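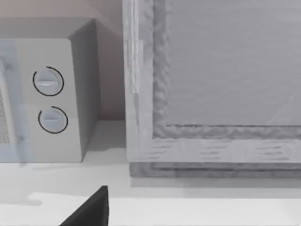
Lineck halts kitchen robot trials after gripper fault
13/09/2025

The robot company Lineck has stopped all trials of its kitchen assistant Jestus after a fault in the gripper software. In one test, the robot continued to close its fingers on the dial of a microwave oven when it should already have let go. The dial broke from its shaft and the arm pushed the oven against the wall. One technician was in the test room, outside the safety line, and was not hurt.

The company reported the fault on its website on Friday evening. The trials will stay closed until an outside laboratory, Moodley, has looked at the corrected software.

Jestus is meant for people who have little strength in their hands. It should be able to turn dials, open doors and put a plate on the counter. Before a task goes to the real arm, it is practiced in simulation, with a model of the microwave and its two round knobs, one above the other, on a pale countertop. According to Lineck, the dial task was passed in simulation 1,000 times in a row before it was given to the arm in Brurnden.

"In the simulator the knob was too kind to us," said Nele Meijer, who leads the software team. "It turned freely to the end and then it stopped the finger, and the program was happy. A real knob has some play in it, and the spring is not always the same. The robot did not feel that it had arrived, so it asked for more force."

The force limit should have stopped the movement at this point. But an update in July had moved this limit to another part of the program, and there it was read only at the start of a grip. When the grip was already closed, the value was not checked again. The error stayed hidden for 244 test runs on the real arm, in which the knob was always released in time.

The emergency stop did work, but late. Koen Van Damme, the safety engineer at the Brurnden site, said that the technician pressed the button at once and that the arm needed longer to stand still than the manual allows. He does not yet know the reason. The brake in the wrist has been taken out and will be measured separately.

"For me this is the more serious point," he said. "A wrong force we can correct in the program. A stop must be a stop – also when the program is wrong."

Lineck has now gone through the records of 874 earlier grips, also those with cabinet doors and drawers. In none of them was the force over the limit for a longer time. The company says that no Jestus robot is in use in a private home. A first trial with residents of a care center was planned for the autumn and is postponed without a new date.

Annelies Mertens, who represents the residents in the planning group, said she was informed by telephone on the morning after the test. She would like to see the report before the residents are asked again if they want to take part. "They were looking forward to it, and some of them will be disappointed," she said. "But I prefer that it happens to a microwave."

The simulation will also be changed. The knobs in the model get friction that varies from run to run, and the simulated finger will be stopped by the same limit as the real one. Moodley is expected to receive the corrected software and the wrist brake next week.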